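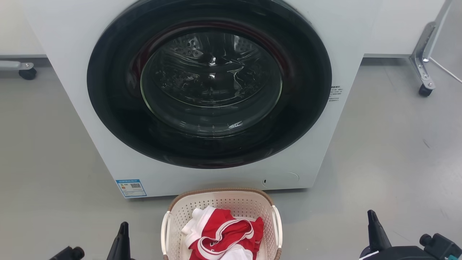 Most of the calls that come in about a machine that smells are about the door seal, according to Wilma Haldane, and very few of them need a repair. She has run the laundry side of Panbridge, a block of furnished short-stay apartments, for 13 years, and the building now has 72 front-loading washers on its books.

The subject of this conversation was how those washers are kept in service between tenants. Haldane works from a one-page sheet that she revises each May. The current version is dated 24/05/2026.

"The seal folds back on itself at the bottom," she said. "Water stays in the fold, then lint, then detergent. You pull the lip toward you and wipe the inside of it. People wipe the part they can see and stop there."

Her sheet calls for a damp cloth, no bleach on the rubber, and the door left open a hand's width afterward. The glass is done with the same cloth, inside face first. Residue on the inner face of the glass is treated as a sign of too much detergent, and the tenant gets a note about dosing.

The filter comes next. On a front loader it is usually behind a small cover low on the front panel, and the slot at the edge of the cover takes a coin or a flat screwdriver. Haldane asks for a shallow tray and a towel on the floor before anything is unscrewed.

"Turn it a quarter and wait," she said. "If you take it straight out you get everything that was sitting in the pump. On a bad one that fills the tray more than once."

Mizanur Debnath handles the mechanical work in the building. His view of the filter is stricter than hers. The sheet says every 3 months; he would like it done at every change of tenant, whatever the interval.

"I find hairpins, coins, the wire out of a bra," Debnath said. "The wire is the expensive one. It goes through a hole in the drum and then it is between the drum and the tub, and I have to take the heater out to reach it."

Both of them recommend a mesh bag for anything with a wire or a hook, and both recommend checking pockets at the basket, before the clothes reach the drum. Panbridge supplies a plastic basket with open sides in each apartment. Haldane prefers these to cloth hampers. A perforated basket lets air through a damp towel, she said, and it can be rinsed in the shower. Her one complaint is that they get left full for a week.

On loading, the advice was short. The drum is filled loosely, with a hand's space at the top, and large items are mixed with small ones – a single bath mat on its own will throw the spin out of balance. Debnath checks the feet with a level whenever a machine has been reported as noisy. He also looks at whether the floor is smooth enough for the machine to creep, and fits rubber pads if it is.

Labels stay on. Tenants sometimes peel off the energy label, Haldane said, and she would like them to leave it alone, along with any model information printed on the front.

"When somebody calls me, the first thing I ask for is the model," Debnath said. "If they can read it to me, I bring the right part up with me. Otherwise it is two trips."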